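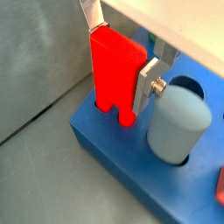 Bianka Pap has spent 10 minutes on a puzzle meant for toddlers, and she would like it known that she is concentrating.

The puzzle is a board of holes and a handful of pieces to fill them. Kutard, the workshop behind it, says ages 2 and up. Pap is 40. "The round one I respect," she says. "It goes where it looks like it goes. The red one has opinions."
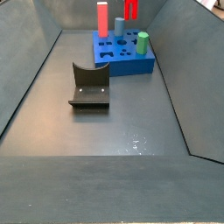 Toys & Games Desk, Rarkomora Magazine

Blue foam is the fashion in shape sorters this summer, and I have come around to it. A green octagon standing up in all that blue looks oddly grand, like a small town hall. The foam is also quiet, a quality parents mention before anything educational.

Pap, who tests toys for the Lindia shops, scores each one for noise, frustration and how much it hurts underfoot. Kutard got a 3 for frustration, revised upward after lunch. Her full list runs in August.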